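Category: Workshop Tips > Robot Arms > Teaching by Hand

Teaching a small arm to pick up toy bricks

Plastic building bricks make a good first job for a bench arm. They are cheap, they don't mind being dropped, and the same few pieces will see you through a lot of practice. Lay out a few in two colours, a light blue brick on its back and an orange one next to it, and start with the fingers open either side of the one you want.

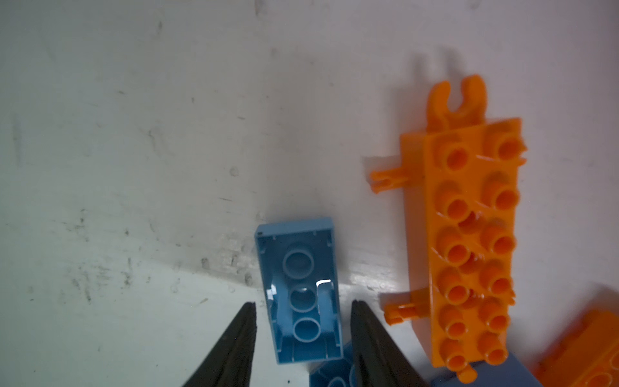
Before you start

Wipe the bench. Scuffs don't matter much, but loose grit under a brick makes it rock when the fingers close. If you teach from the wrist camera, look at the picture before you record. Lamps leave a shiny band on a pale top, and it is easier to move the lamp now than to throw away a morning's work.

Leave a gap as wide as a brick between the one you are picking and its neighbours. Close it up later, once the arm manages the easy version.

Moving the arm by hand

Set the joints to free and hold the arm above the wrist, never by the fingers. Go slowly on the way down and stop for a moment before you close. I use a Trullow arm, and it records a pause as a clear point, so the lift comes out cleaner on playback.

A brick lying studs down has thin walls. Grip it across the narrow way and keep the force low – 35 on the Trullow slider is plenty. Pieces with clips or bars sticking out should be held on the plain part of the body.

Working by remote control

Sit where you can see the bench as well as the screen. Nkechi Okeke taught me to turn the hand speed down to 40 per cent for the last bit of the approach and put it back up after the lift. Rest your elbow on something. If you bump a neighbouring brick, carry on and finish, then mark that run as a spare.

How many runs

Do 5 and play them back before doing any more. If those look right, go on to 40, turning the brick a little each time. Tanko Okafor has 567 saved for one blue brick and says the early ones were the worst, so he leaves them out.

Save each batch under its own name, with the colour and which way up the brick was.

We use cookies to remember your settings and count visits. Accept all | Manage choices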